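Wednesday, 10:40. Floor and textiles

Morag wants a decision on the carpet by the end of December, and Anneliese wants one on the knit sample, so both go in one entry. I don't think we can make either decision yet.

Carpet first. The gray striped stuff went down in the side bay because Chisholm said it would cut noise and hide dirt. I'll give them the dirt. On the noise I have only Saranya's word that the bay "feels quieter," and she said it on a morning when the compressor was off. We have one meter reading from before the carpet and it was taken by the door. I took 3 more this morning in the middle of the bay and don't see how to compare them with anything. Struan wants to average them. Average them with what?

The claim I mind more is in the Trorier leaflet, that the stripe "keeps its line under load." I marked two patches with tape, left the heavy trolley on one of them overnight and left the other alone. Elspeth and I both looked after the trolley came off. She saw a dent. I saw a dent if I stood where she was standing. Brushed the pile with a hand brush and looked again, still no agreement. Repeat with side lighting, and write down where we stand this time.

Also the edge by the cable cover lifts if you catch it with a toe. Struan says it was like that when it was laid. Then it should have been written down when it was laid.

Now the knit. This is the charcoal rib from Pedik, cost code 449, sold to us as a cloth that "drapes without bunching." Saranya has been pulling it about since Monday and is a good deal kinder to it than I am.

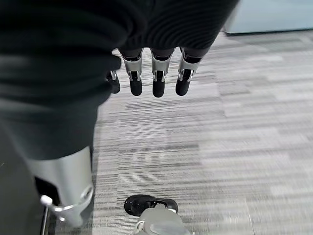
Charcoal rib bunched over the tops of the fingers, gray stripe carpet underneath.

So much for not bunching. Saranya's answer is that any knit will gather if you push enough of it into one place, and I accept that, but then the leaflet is claiming something no knit can do and we shouldn't be paying extra for it. The ribs are fine and look even enough to me along the top. I can't say more than that from a photo, and I wouldn't use one to argue about drape anyway, because you get one moment of it and the cloth may have been shoved there by hand.

What I would believe: two pieces cut to the same size, this one and the plain Huser jersey, dropped over the same form by the same person, say five times each. Measure how far the hem hangs at the front. Anneliese thinks five drops is too few. She's probably right, but five is more than anybody has done so far.

Stretch. Pulled a strip along the ribs and then across them, clamp to clamp. Across gives far more, as you'd expect. The strip came back long by a little, then I measured it again after lunch and it was back to length – or I read the rule badly the first time. Not using either number.

Morag asked if 1270 for the next order is reasonable. For cloth we can't tell apart from the cheaper one, no. Ask me after the drop test.

To do
Side light for the carpet patches (Struan has the lamp)
Tape or glue on the lifting edge, and date it
Cut the Huser piece, same grain direction this time
Noise reading with compressor on, then off, meter in the same spot
Ask Pedik what they mean by "bunching"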